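Stutovora data log, week 5. A short thread on how the grasping set is coming along.

1/ The goal is 30 short demos per object, each one a pick and a place. We record in ordinary homes with the hand-held gripper. So far 26 objects are done.

2/ Soft things are the slow part. A box gets picked up the same way every time. Foam and sponge give a little, so we ask for a new grip angle on each take.

3/ We threw out 9 demos in October — all of them had fingers closing before the object was between the pads.

4/ Today is foam, on a striped bed sheet.

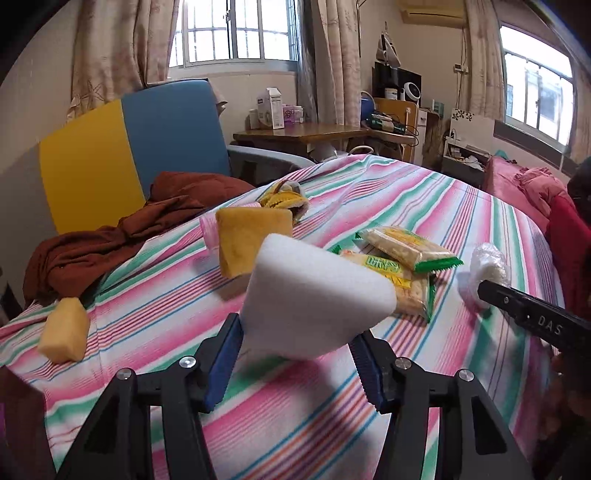 White foam block between the blue pads, cracker packs behind it.

5/ Next up is bubble wrap. Labels go to the Prilard folder when the set is full.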